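Residences > Seltmont House > Kitchen and Dining > Gallery

Tue 14 February
By Lucrezia Orlandini, Household Services

The Dining Table at Seltmont House

Seltmont House provides meals for the residents of its upper floors and for visiting staff of the Clelavier training program. The dining room was returned to daily use in August, following the replacement of the flooring and the repair of the serving hatch. This gallery page records the table and the fruit service as they are now arranged, and is intended for residents, families and new members of the household team.

The room seats 37 when all of the leaves are in place. On ordinary weekdays the smaller arrangement is used, with the long table along the window wall and the side tables kept for trays. Cloths are changed after the evening meal. A cloth that has been marked during breakfast may be turned once, provided that the marked side does not show at the place settings.

Fruit is offered at the table throughout the day. Large citrus and melons are delivered by Filach twice a week and are checked at the kitchen door before they are accepted. Fruit intended for the dining room is set out whole. Cutting is carried out in the kitchen, where the boards and knives are kept, and cut portions are brought through on covered plates. 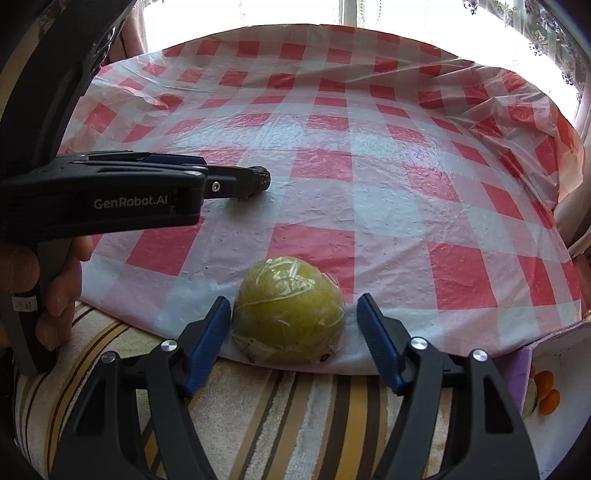 Wrapped fruit should remain in its film until it is taken to the kitchen for preparation. The film keeps the rind from drying in the warm air near the radiators and allows the fruit to be handled by several people in the course of a day. A wrapping that has come loose is to be replaced in full. Patching with a second layer has been tried and is no longer recommended, as it tends to trap moisture against the skin.

Large green fruit has proved popular with residents this winter. Some have asked that it be served in segments with the pith removed, and the kitchen is able to do this on request for the midday meal. Requests should be entered on the sheet beside the serving hatch by 6 in the evening on the preceding day. The kitchen also keeps a small supply of softer fruit for residents who find citrus difficult to peel or chew.

Table linen for the room is supplied by Zanetti under the present agreement. Plain and patterned cloths may be used together where the length of a table requires it — the overlap should lie flat, and no place setting should stand across the join. Items that roll easily are to be set well back whenever residents are seated. Spare cloths are stored on the three lower shelves of the linen cupboard, folded in thirds with the hem facing outward.

Settimio Messina, who supervises the dining room, is available after lunch to meet families who wish to discuss a resident's meals or seating. Appointments are not required for short inquiries. Longer discussions, including those concerning special diets, are held in the small office next to the pantry and should be arranged through Household Services.

Further pages in this gallery will cover the breakfast trays and the pantry shelving. Residents who wish to suggest changes to the table arrangements may leave a written note at the serving hatch at any time.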